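Fedberg: Ordnungsamt will bei nächtlichem Lärm zuerst reden

11. April 2024

Wer in Fedberg nach 22 Uhr wegen lauter Musik oder Streit im Treppenhaus anruft, landet bisher meist bei der Polizei. Das soll sich ändern. Die Stadt plant ein Konfliktteam, das abends und nachts zu Beschwerden fährt, bei denen keine Gefahr besteht. Der Ausschuss für Ordnung und Sicherheit hat den Zwischenbericht dazu zur Kenntnis genommen, beschlossen ist noch nichts.

Die Leiterin des Ordnungsamts hat das Konzept mit ihrer Abteilung geschrieben. Sie empfängt im zweiten Stock des Rathauses und hat den Bericht in zwei Fassungen dabei, einer langen und einer für den Ausschuss. Im vergangenen Jahr gingen nach ihren Angaben 3.769 Beschwerden wegen Ruhestörung ein, bei Stadt und Polizei zusammengerechnet. In 344 Fällen wurde ein Bußgeldverfahren eingeleitet.

"Die Differenz ist das, worüber wir sprechen müssen", sagt sie. "In den meisten Fällen fährt ein Streifenwagen hin, die Musik wird leiser gedreht, und am nächsten Wochenende ruft derselbe Nachbar wieder an. Das bindet Kräfte und löst den Streit nicht."

Besonders viele Meldungen kommen aus Wurkel, dem Stadtteil mit den großen Wohnblöcken aus den siebziger Jahren. Mit einer besonders schwierigen Nachbarschaft habe das wenig zu tun, sagt die Amtsleiterin. Die Decken seien dünn, viele Bewohner arbeiteten im Schichtdienst. "Der eine kommt um elf nach Hause und will kochen, der andere muss um vier raus. Da hat keiner von beiden etwas Verbotenes im Sinn."

Das Konfliktteam soll zunächst nur in Wurkel und in der Innenstadt unterwegs sein, freitags und samstags jeweils bis drei Uhr. Gefahren wird zu zweit. Die Mitarbeiter tragen eine Jacke mit dem Stadtwappen, haben aber keine Schlagstöcke und dürfen niemanden festhalten. Ein Platzverweis bleibt Sache der Polizei und des uniformierten Ordnungsdienstes.

Ob das reicht, wenn jemand betrunken ist und nicht reden will? "Dann reicht es nicht, und dann ziehen sich die Kollegen zurück", sagt sie. "Das steht so im Konzept. Die Leitstelle fragt vorher ab, ob Drohungen gefallen sind oder ob Kinder in der Wohnung sind. Sobald eine dieser Fragen mit Ja beantwortet wird, fährt die Polizei."

Für das erste Jahr sind etwa 23 Einsätze pro Wochenende angesetzt. Die Zahl stammt aus einer Auswertung des Beratungsbüros Amov, das die Anrufprotokolle nach Uhrzeit und Anlass sortiert hat. Im Ausschuss war kritisiert worden, dass die Protokolle sehr uneinheitlich geführt würden. Die Amtsleiterin widerspricht dem nicht. Manche Einträge bestünden nur aus dem Wort "Lärm" und einer Hausnummer. "Wir haben genommen, was da war. Nach einem halben Jahr Betrieb haben wir eigene Zahlen, und die werden besser sein."

Umstritten ist auch die Finanzierung. Zwei Fraktionen wollen die Stellen lieber beim bestehenden Ordnungsdienst ansiedeln, der seit Jahren über Unterbesetzung klagt. Die Amtsleiterin hält das für eine legitime Forderung, sieht darin aber eine andere Aufgabe. Wer tagsüber Parkverstöße aufnehme und Gaststätten kontrolliere, werde an der Wohnungstür anders wahrgenommen. "Wenn jemand die Uniform sieht, geht es sofort um die Frage, was es kostet. Über die Trittschalldämmung redet dann keiner mehr."

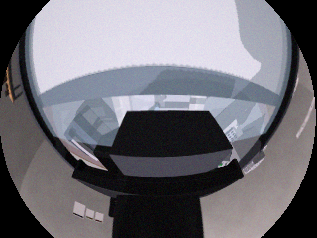
Text: Henrike Odenthal
Redakteurin für Kommunalpolitik

Geschult werden soll das Team vom Institut Sugawara, das bereits Hausverwaltungen in der Region bei Mieterkonflikten berät. Der Lehrgang umfasst Gesprächsführung, Eigensicherung und die Grundzüge des Ordnungsrechts. Bewerben können sich auch Quereinsteiger, verlangt werden eine abgeschlossene Ausbildung und ein Führerschein. Wünschenswert sei außerdem, dass in jeder Schicht jemand eine zweite Sprache spreche.

Mit der Polizei ist das Vorhaben nach Angaben des Ordnungsamts abgestimmt. Offen ist noch, wer die Anrufe annimmt. Denkbar wäre eine eigene städtische Nummer, denkbar auch, dass die Leitstelle der Polizei die Fälle weitergibt. Die Amtsleiterin bevorzugt die zweite Lösung. "Die Leute merken sich keine neue Nummer, schon gar nicht nachts um eins."

An den Bußgeldern selbst will sie nichts ändern. Wer dreimal besucht worden sei und trotzdem keine Ruhe gebe, müsse weiter mit einem Verfahren rechnen. Neu wäre, dass das Konfliktteam bei wiederholten Fällen ein Gespräch zwischen den Nachbarn anbietet, unter der Woche und am Tag, auf Wunsch mit der Hausverwaltung. Die Teilnahme ist freiwillig.

Stimmt der Rat zu, könnten die ersten Schichten im August beginnen. Vorher muss der Personalrat den Dienstzeiten zustimmen. Einen Termin für die Abstimmung im Rat gibt es noch nicht.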